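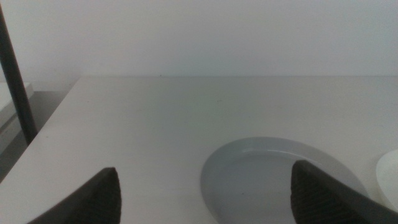

Week 2 – Comparing Grippers on Thin, Flat Things

Welcome back, everybody. Last time we spent most of our hour on cubes, and cubes are kind to us – they have tall sides and they wait patiently to be squeezed. A shallow plate is a different matter, with very little rim for the fingers to hold and a table right underneath.

We'll run the same plate task with the Todville fingers and then with the Hurkerberg ones, 40 tries each, on the same arm and with the same controller settings. Please don't change the speed between sets, even if you get impatient (I know I do).

Approach with the fingers wide apart and bring one of them over the rim before you start to close. Look at the wrist camera view as you go. With a light gray plate on a white table the rim can be hard to pick out, and the textured pads are much easier to see, so use them to judge your angle.

Write down for each try: lifted, slipped, or missed. If the plate slides, note which way.

Reading for next time: the Runalville handout on finger pads, up to the part on wear.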